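## Arm bench: soft things this month

The arm at the Fokatitz workshop has spent most of the winter picking up hard objects, and members who come in during the evening will have seen the results. In December we moved on to soft ones. The plan is modest. The arm takes a bath puff from one spot on the table, lifts it clear and puts it down somewhere else, and it should do this without dragging its neighbours along.

A bath puff is awkward for a machine. It has no real edges, it squashes before it lifts, and the netting likes to catch on screw heads. The depth readings are poor too, as the mesh lets some of the light through. Ekrem Bayram suggested it after a wet afternoon of trying socks, which were worse. 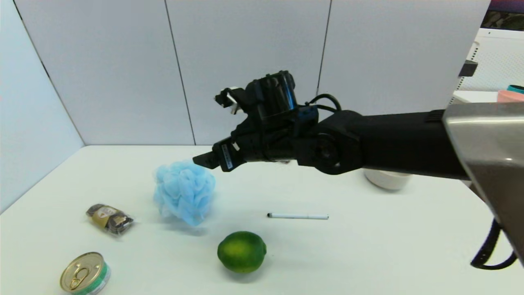
*The lower finger beside the puff, with the lime and the pen left out on the table.*

The other objects are there to get in the way. We keep a small box of them under the bench and change the layout between runs. The tin and the lime both roll if they are knocked hard enough, so they show up a careless path quickly. The pen is the one we worry about, being thin and white on a white table. The camera loses it under strong light, and we have turned the ceiling lamp on that side down a bit.

Most of the work has gone into the approach. Our first version came straight down from above, closed, and pushed the puff flat. The present one comes in low from the side, stops short, and closes in two stages. The first stage is slow and runs until the motor current starts to rise. The second adds a fixed amount and then holds. The amount is set in a text file called Mirovora, named after the script it replaced, and anyone with a bench login can change it. Please write down what you change. There is a notebook on the shelf.

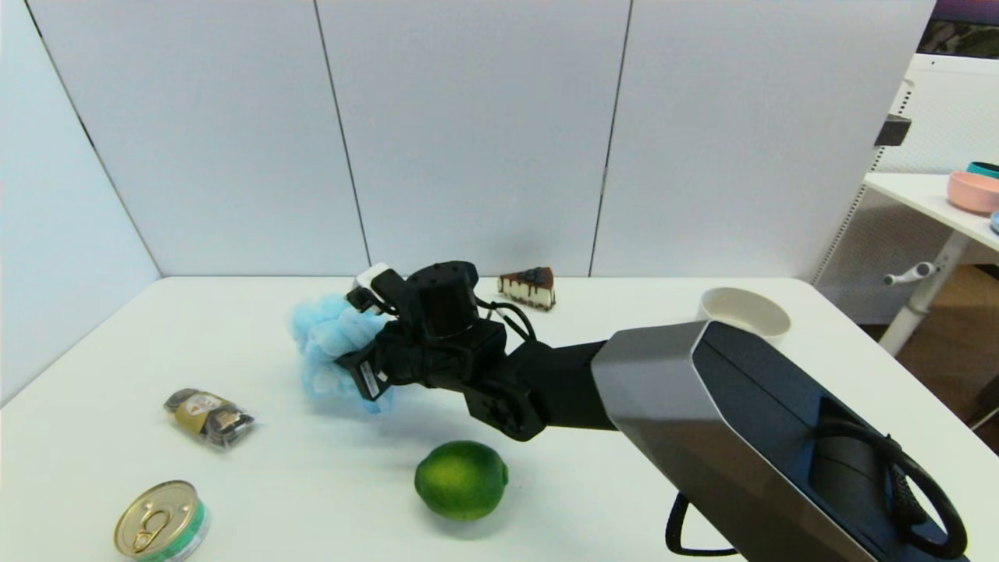

*Puff in the fingers, just above the table.*

We are now up to nearly 1000 logged grasps across all objects, counting the hard ones from the autumn. Most of the failures with the puff fall into two groups. Either the fingers close on the outer ruffles and the rest slips out, or the grasp is fine and the netting stays hooked on a finger when it opens. For the second, Ekrem has been covering screw heads with thin tape on a spare set of fingers. It comes off after a few dozen runs, and we would welcome a better idea.

The next job is placing on top of something. A table is forgiving, but a bowl asks for the right height as well as the right position, and a puff let go too early tends to tumble off the side. 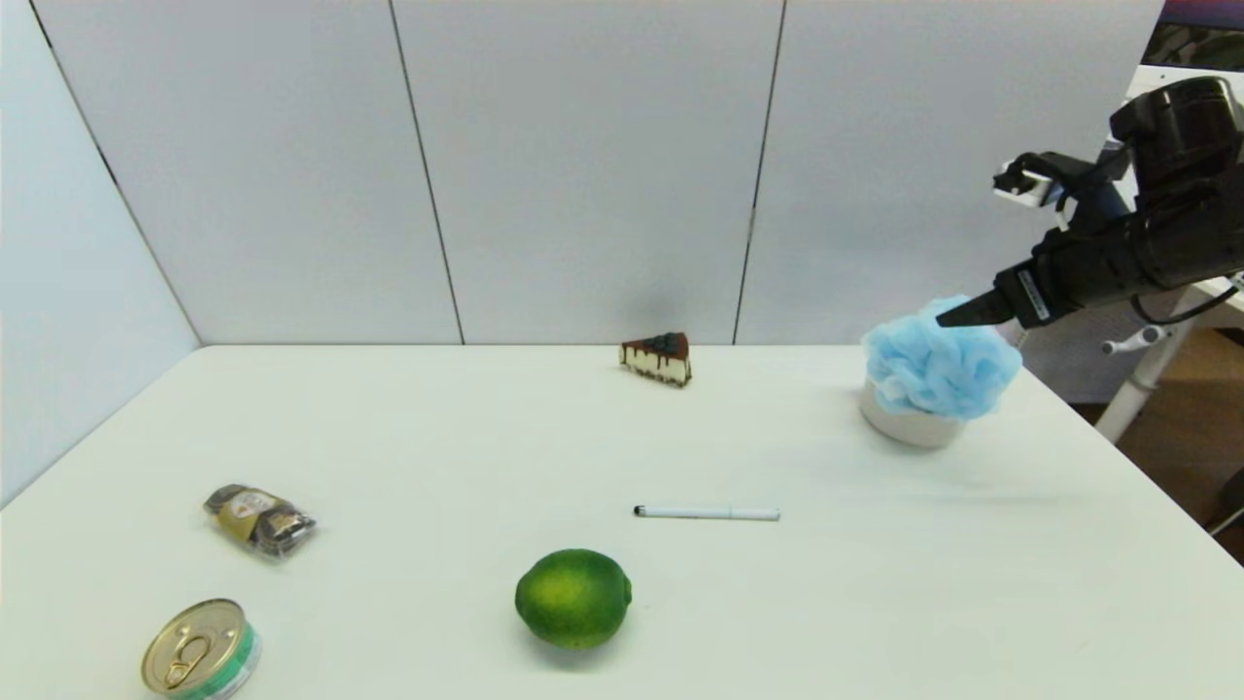 **Ataberk Saraç**
Arm bench lead, Fokatitz workshop

The bowl runs use the same approach with a raised release point, measured by hand for now. I would like to take that height from the camera, and the code for it is half written. It works on boxes and gives odd answers on anything round.

A few practical notes for people using the bench:

- Keep cables on the outside of the wrist when you change the fingers. The loop needs enough slack for a full turn.
- Home the arm before you move anything on the table.
- The speed limit is set to 4 on the dial. Leave it at 4 unless two of you are present.
- Güler has lent us a torque driver. It lives in the top drawer and goes back there.

We could use help with labelling. The recordings need someone to mark where each grasp starts and ends, and it can be done from home on an ordinary laptop. A batch takes a cup of tea or so to get through. Speak to Ekrem, or leave your name on the sheet by the door.

The bench is free from 5 in the evening.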